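Puvgate Finger Bracket Kit for Two-Arm Assembly Cells
Part no. PG-658
Supplied by Gumora. In stock.

Overview

The PG-658 kit replaces the finger brackets and cable clips on Vultach two-arm cells used for light furniture and household assembly. It is a corrective part. Cells shipped with the original brackets are subject to service notice 2, which describes a loss of grip on tapered and tubular workpieces. Read the fault description before ordering, as some cells only need the cable clips.

Fault description

The original bracket is printed in one piece and held to the gripper jaw by two screws. Under repeated side load the screw holes wear oval. The bracket then rotates slightly on the jaw when the gripper closes, and the contact faces are no longer parallel. On flat stock the effect is small. On a tapered leg the part is squeezed toward its narrow end and can leave the fingers during a lift.
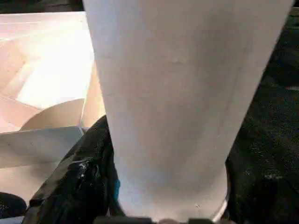
The controller does not detect the loss. It reads jaw position and motor current, and a worn bracket can return normal values for both until the part has moved. In the first reported case, at the Mosquera test site in September, a leg dropped from shoulder height onto the table with no alarm raised. Nobody was inside the guard. The arm finished its programmed path with the jaws closed on nothing and attempted the insertion.

Marisol Pacheco's service group took the brackets off that cell and measured them. Wear was greatest on the right arm, on the screw hole nearest the fingertip. Brackets from the left arm were within drawing limits but showed whitening around both holes. The same pattern was later found on two cells at other sites.

Affected equipment

Vultach two-arm cells with one-piece printed brackets, all finger lengths. Single-arm cells use a different jaw and are not affected. Cells used only for boxed goods may keep the original brackets, but the inspection interval given below still applies.

Load conditions

Side load on the bracket is highest when both arms hold one rigid workpiece. Any mismatch between the two arm paths is taken up by the brackets, and the force does not appear in the grip reading. Turning or lifting an inverted stool is a typical case: with a bracket clamped on each front corner of the seat and the legs pointing up, the two arms are tied together through the seat frame.

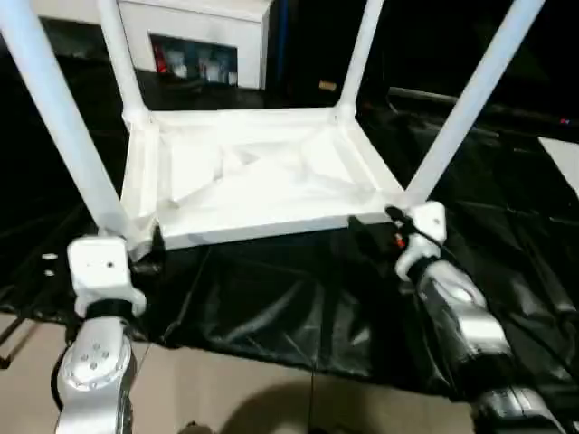
Path mismatch should be corrected before new brackets are fitted. A new bracket on a badly matched pair of arms will wear in the same way as the old one, only more slowly. Run the two-arm alignment routine with the jaws open, then with the reference bar clamped. With the stool held by its seat corners, also check the cable on the right arm, which loops from the bracket down along the arm and must stay slack through the full wrist range. A tight cable adds a turning load to the bracket in the direction of wear.

Kit contents

Finger brackets, left and right, with metal inserts in the screw holes
Screws with thread lock applied
Cable clips for both wrists
Jaw shims
Go/no-go pin for checking the old holes
Printed instructions

Specifications

Rated grip force: 60 N
Inspection interval: 2000 cycles
Color: white
Compatible cable: standard Vultach wrist cable, no adapter

The rated force applies to the bracket and may be lower than the maximum setting of the gripper. Set the software limit before the first powered close. Rocío Nina in technical support can supply the parameter file for older controllers that do not show this limit on the operator screen.

Fitting

1. Remove the workpiece and move both arms to the service position.
2. Isolate power and lock the isolator. The emergency stop alone is not sufficient, since the gripper may hold residual force.
3. Release the cable from the old clip before loosening the bracket.
4. Remove the bracket and check both holes with the pin. Record the result.
5. Fit the new bracket with the shim against the jaw face. Do not reuse the old screws.
6. Clip the cable, restore power, and move the wrist by hand control through its full range.

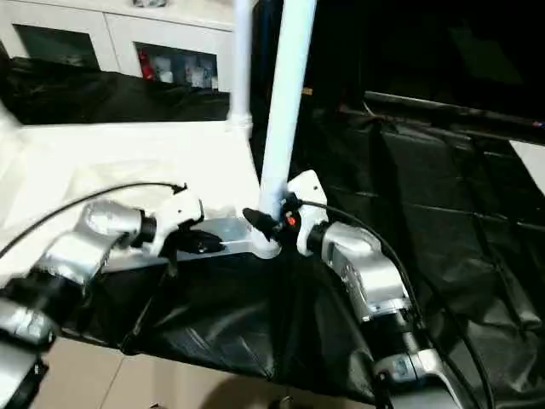
Left and right grippers working at the foot of an upright pole.

Upright work needs one further check. When a pole is held near its base, a small rotation at the bracket becomes a large movement at the upper end. After fitting, grip a straight test tube at the lower end and push the top by hand with the arm in hold mode and speed reduced. Visible rotation between bracket and jaw means the shim is missing or seated wrongly.

Interim measures

Sites waiting for kits should keep legs and tubes below table-edge height plus one hand width during transfer, close the guard for all two-arm lifts, and inspect screw holes at the start of each shift. Do not raise the grip force to compensate. It speeds up the wear.

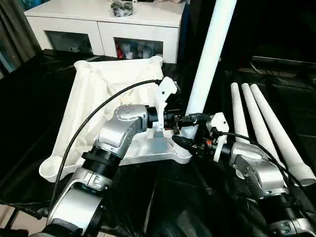 Can the brackets be replaced on one arm only?
Both arms should be changed together. A new bracket paired with a worn one shifts the load to the worn side, and the alignment routine will give a misleading result.

Orders and returns

Send the cell serial number with the order. Worn brackets should be returned in the bag supplied, marked left or right, to the attention of Sum-yee Chou, Gumora Returns.

Page last revised 19 October 2023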